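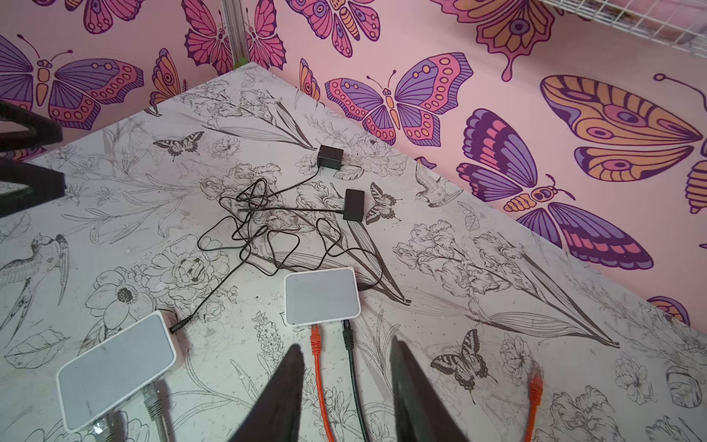

Small network units, both with cords and ethernet cables attached.

To: Member Societies and Reading Rooms
From: Records Access Office, Vorkeck Regional Archives
Date: January 16, 2019
Subject: Re: [VRA-Members] Access to the Prieto Papers and the revised reading room conditions

Dear members,

The Records Access Office has received a number of replies to its earlier message concerning the Prieto Papers. Several raise the same points, and the Office is therefore answering them to the list. The message to which most correspondents refer came from a member society in the northern district. It is quoted in part, with the answers of the Office following each passage. Matters concerning a single society have been answered separately.

> Our society has read the revised conditions with some concern. Schedule 2
> states that original volumes in the Prieto Papers will no longer be issued
> to member reading rooms on deposit loan. Our readers have had use of these
> volumes locally for many years, and a good number of them do not drive. Is
> it the intention of the Archives that they travel to Vorkeck whenever they
> wish to check an entry?

It is the intention of the Archives that readers should consult the digital copies at their local reading room in the first instance. Original volumes will remain available at Vorkeck by appointment. The Office accepts that the distance is considerable for some readers and that public transport in the northern district is limited outside the summer timetable.

The change follows the condition survey. The earliest volume, the land and toll register opened in 1803, has a split along the upper joint of the binding, and the sewing has failed in the final gatherings. The conservator's opinion is that neither this volume nor its two continuations should travel by road in their present state, whatever form of packing is used. The correspondence files are in better order, but the iron gall ink has begun to bite through the paper in places, and repeated changes of humidity between buildings are likely to make this worse.

Loans already in place may be completed. The Office asks that any original volume now held by a member reading room be returned by the end of its current loan period, in the box in which it was issued, with the humidity card left inside. Please do not replace the card if it has changed colour. The conservator would like to see it as it is.

> We note that digital copies are to be offered in place of the originals.
> Members who have used the sample set report that marginal notes are
> difficult to read and that the gutter of the volume is lost on many pages.
> For toll entries this is a serious matter, as the amounts are frequently
> written in the inner margin.

The Office agrees with this observation. The sample set was made from the microfilm and inherits its faults. It was circulated so that members could try the viewing arrangements, and the covering note should have stated this more plainly.

The copies to be released to reading rooms are new colour images made directly from the volumes. The register was photographed in a cradle with each opening taken as a separate pair, and the inner margin is legible on all leaves except those where the later repair tissue overlaps the text. These leaves are listed in the finding aid. Readers who need an entry on one of them may ask for a transcript, and no fee will be charged.

The images will be accompanied by the name index compiled from the register. Members should bear in mind that the index follows the spelling of the clerk, and that the clerk who kept the book in its middle years was not consistent even within a single page. A reader searching for a family name should try it with a single and a doubled consonant, and with and without a final e. Place names have been indexed twice, once as written and once in the modern form where the identification is secure.

> Section 3 of the conditions requires each reading room to provide "a
> dedicated connection, separate from any public wireless service." Our
> room is in the rear of the old municipal building and shares its line
> with the seniors' lunch programme. Are we expected to pay for a second
> line? Several smaller societies could not do so.

No second line is required. The wording of section 3 was taken from the hosting agreement and is stricter in appearance than in effect. What the Archives requires is that the reading terminal be connected by cable and kept apart from wireless access used by visitors. In most shared buildings this can be done on the existing line with a small network unit. Rolto, which supplies the hosting service, has agreed that this arrangement satisfies the agreement.

The Archives will issue a unit on loan to any member reading room that asks for one. Requests should state where the existing line enters the building and whether there is a power outlet within reach of the terminal. Reading rooms in municipal or church buildings should obtain the agreement of the building's manager before any cable is run along a wall or across a doorway. Section 3 will be reworded when the conditions are next issued.

> Finally, we should be grateful to know how the catalogue will be affected.
> Our own holdings list is kept in Dradex, and it has taken years of work to
> bring it to its present state. We would not wish to see it overwritten by
> a central list.

Local catalogues will not be overwritten. The Archives will hold one catalogue record for each item in the Prieto Papers, and a member society may link to that record from its own Dradex list or may decline to do so. Nothing will be written to a local list from Vorkeck. Societies that have added their own notes to entries for the Papers are encouraged to send copies of those notes to the Office, which will consider including them in the central record with acknowledgement to the society.

The Office would make one request in this connection. Some local lists still carry the old shelf references, which were withdrawn when the Papers were moved to the east store. Readers quoting an old reference on a request slip may experience a delay while the item is traced. A concordance of old and new references is available from the Office, and members are asked to keep a copy at the enquiry desk.

The following points were raised by other correspondents.

Quotation and publication. Readers may quote from the Papers in local histories, newsletters and family histories without seeking permission, provided that the source is given as "Prieto Papers, Vorkeck Regional Archives" followed by the reference. Reproduction of an image in a publication offered for sale requires a written request. There is no charge to member societies for reproduction in their own journals.

The estate maps. The maps are part of the Papers but are not included in the present release. The larger sheets were rolled for many years and must be humidified and flattened before they can be photographed. The Office does not expect to have images of them before August, and readers should not plan a visit to Vorkeck for the purpose of seeing the maps without first writing to ask which sheets can be produced.

Restricted files. A small part of the twentieth-century correspondence concerns tenancy disputes and contains medical and financial particulars of people who may be living. These files remain closed, and the closure applies equally to the originals and to the copies. The titles of the files appear in the catalogue so that readers may know of their existence. Members of staff at local reading rooms are not able to open them on request, and the Office asks readers not to press them to do so.

Printing. Each reader may print up to 25 pages from the Papers in a calendar year at a local reading room. Societies set their own charge for paper and toner. Requests beyond this limit should be referred to the Office, which will ordinarily agree where the pages are wanted for private study.

Handling sessions. Two societies have asked whether the register could be brought to their annual meetings, as was done in the past. For the reasons given above, it cannot. The Office is preparing a facsimile of several openings at full size, on paper of similar weight, which may be borrowed for meetings and school visits. It will include the page recording the bridge tolls and the page with the clerk's complaint about the ferry, both of which members have asked for by name.

Correction to the earlier message. The heading on the second page referred to the "Prieto Estate Office Collection." The correct title is the Prieto Papers. The Estate Office Collection is a separate accession, held under different terms, and its loan conditions are unchanged. The Office regrets the confusion this has caused, particularly to those societies that have begun packing Estate Office volumes for return. Those volumes may stay where they are.

Societies wishing to borrow a network unit, obtain the concordance or reserve the facsimile should write to the Records Access Office at the usual address and give the name of the reading room as it appears in the members' directory. Where a reading room has changed its hours since the directory was printed, a note of the new hours would also be welcome, as readers are frequently referred onward by telephone.

Replies to this message will go to the whole list. Enquiries that mention an individual reader or a closed file should be sent to the Office directly.

Records Access Office
Vorkeck Regional Archives

You are receiving this message because your society or reading room is a subscriber to VRA-Members. Changes of contact address should be sent to the list administrator and not to the list.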